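Display Making, Unit 7: Working with Felt-Covered Panels
Course handout, Candela Palacios

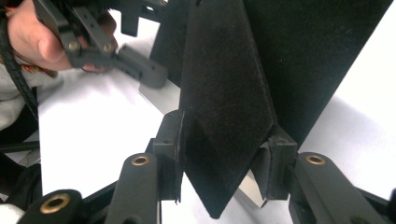

Fig. 1. Black felt panel with a pointed lower end, held upright over a white tabletop.

I love this unit! Felt is such a forgiving thing to work with, and a plain black panel will make almost anything you put in front of it look better (the Cordier shop window project in April was proof of that, and half of it was made from offcuts).

Look at the lower part of the panel in Fig. 1. There's a faint diagonal crease or fold running across it, and it catches the light a little differently from the rest. On matte black that is often the only thing the eye has to go on, so get into the habit of tilting your panel under a lamp and looking along it, not just straight at it.

Points are the fun bit. A tapered end like this one gives you two slanting edges meeting at a tip, and the felt has to go round both without bunching. Practise on card first.

For the session
Cut your felt with a 2 cm margin all round.
Glue the face, smooth from the middle outwards, and leave it alone for 12 minutes.
Turn the long edges first, then the slanting ones. Trim at the tip before you fold, a sliver at a time.
Handle the panel by its sides. Thumbs on the face leave marks!

Bring up to 9 offcuts for the sample board, any colour you like. The Stakow felt is thicker than the Trerkau and wants a wider margin, so do try both if you can.

Next unit: hinges and stands.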